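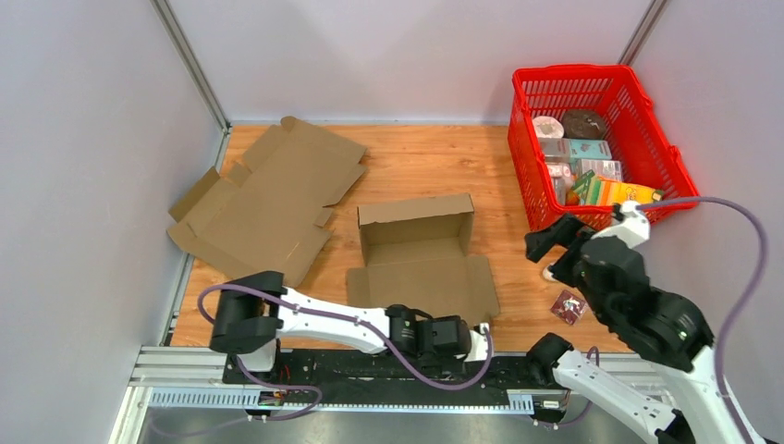

Packing cell, upkeep meeting
June 13, 2026, Curkthorpe workshop, back table

Present: Zsófia Nyitrai (chair), Yaa Ofori, Abena Bonsu, Sena Acheampong (minutes, again)
Apologies: Aba Akolgo, who is at Lunde and sounded cheerful about it

1. Last minutes
Accepted. Abena asked that "the arm is fine" be changed to "the arm was fine when looked at." Changed.

2. Cables
Yaa reported that the cable on the right arm has been swapped after 72 days, which the supplier would call early and Yaa calls overdue. Both arms carry their cable on the outside, up to the white bracket by the wrist, and the big loop on the right one needs its slack or the connector takes the strain. Zsófia asked whether the loop could be tidied. Yaa said it had been tidied once, and that was the first cable.
Action: Yaa to mark the correct slack with tape. No cable ties without asking her.

3. Mounting strip
Scuffed along the front. Zsófia would like a new one. Abena pointed out that it holds the arm up regardless of looks. Left for July.

4. Connectors at the bases
The small connectors by each base still sit in the open with their thin wires showing. Stetis quoted for covers; the quote was read aloud and put away. Sena to measure for something homemade.

5. Grippers
Right gripper fingers to be checked for wear every 29 hours of running. Left wrist to be re-zeroed after any bump, including bumps that "didn't count."

6. Boxes and groceries
Kundness wants carton folding and basket unloading set up on the same board. Abena thinks the flat carton takes up too much of the left side and gets close to the near arm. Discussed at length - longer than it takes to fold a carton.
Action: Abena to try a smaller carton and write down what the arm does.

7. Any other business
The key to the tool drawer is missing. Aba to be asked, politely.

Next meeting in July, date to be argued over by email.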